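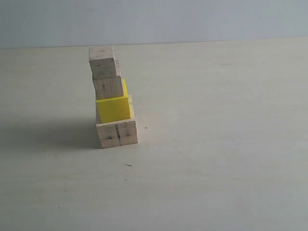 Pourquoi un bras construit à l'atelier échoue-t-il plus souvent au quatrième bloc qu'au deuxième ?

Les écarts de pose s'additionnent d'un étage à l'autre, et le bras Closa n'a aucun retour d'effort pour les corriger. Chaque dépôt se fait à partir d'une position calculée au départ, de sorte qu'un décalage pris au deuxième niveau se retrouve au suivant.

4.2 Empilement de blocs de récupération

Figure 3. Pile de quatre blocs sur la table d'essai : un bloc de base en bois brut, un cube jaune, deux blocs en bois brut. Le bloc supérieur est incliné et la pile penche légèrement vers la gauche.

Le bras a été monté par les deux auteurs dans l'atelier partagé de Murnholm, avec des servomoteurs de modélisme et des segments découpés sur place. La carte de commande Josley reçoit les consignes d'un ordinateur portable ; le micrologiciel est celui décrit en section 3. Nous avons gardé des blocs de récupération, de tailles inégales, parce que les cubes calibrés des essais précédents (Hodžić et Matar, section 4.1) masquaient les défauts de la pince.

Le bloc de base pose une difficulté particulière. Son sommet forme un plateau peu profond, bordé d'un mince rebord de bois, dans lequel vient se loger le cube jaune. La hauteur de dépôt doit donc être mesurée au fond du plateau et non sur le rebord – une erreur que nous avons commise lors des premiers réglages. Sur la figure 3, le cube est posé un peu en retrait et vers la gauche, et le rebord reste visible à sa droite.

La série complète compte 80 essais, dont 37 ont été arrêtés avant le quatrième bloc. Un essai est déclaré réussi lorsque les quatre blocs tiennent sans appui pendant dix secondes, quelle que soit l'inclinaison du dernier. Ce critère est large. Une pile comme celle de la figure 3 satisfait à la condition d'ordre des blocs, mais son défaut d'alignement serait pénalisé par la mesure d'écart latéral introduite en section 5.

Le jeu de l'articulation du poignet explique sans doute une partie du décalage. Nabil Matar a remplacé le palier d'origine par une pièce Krasniqi après la série ; les essais refaits avec ce palier sont traités séparément en section 4.3.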